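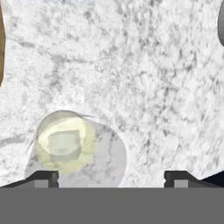
Reading time: 3 min

Stone counters in shared kitchens: project report
Anselmo Aguiar and Consuelo Inga

In September we asked 18 households in Ernunside how they clean their kitchen counters. Four of them have white marble with gray veins, and these were the most difficult to judge, for the reason that a small stain can look like part of the stone. Three families use only water and soap. We did not test lemon juice on marble, as our teacher advised us.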